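Why I Stopped Paying for the Fancy Gym

I quit my big shiny gym in February, and I keep getting asked if I regret it. I don't! I was paying $38 a month for a place in Wumcombe with a juice bar, a wall of TVs and a parking lot I circled like a hungry gull. I went maybe once a week, and I felt guilty the rest of the time -- which is a silly thing to pay for.

Now I lift at the rec hall in Misstead. It's 4 bucks at the door, no contract, no app. The heater clanks and the radio only gets one station, but I go three times a week and I know people's dogs by name.
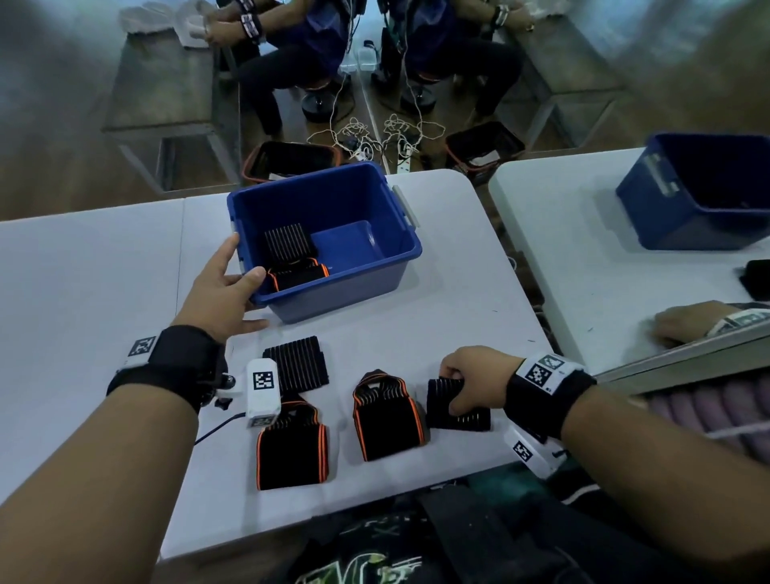
My sister-in-law thinks I'm being cheap (she belongs to the Niltlow club, where they hand you a chilled towel). Maybe I am. But I think we've been talked into treating exercise like a vacation, with a lobby and a welcome packet, when most of us just need a floor, something heavy and somebody to say hi to. Small towns used to have plenty of rooms like that. I'd love to see my taxes go toward more of them before we build another 367-space garage downtown.

And sure, a big gym is great if you swim, or if you need a class at six in the morning. Keep it and enjoy it. I'll be over on the squeaky side of the hall, waiting my turn for the good bench.

Contact | © 2022 Hamdan Street Notes | Back to top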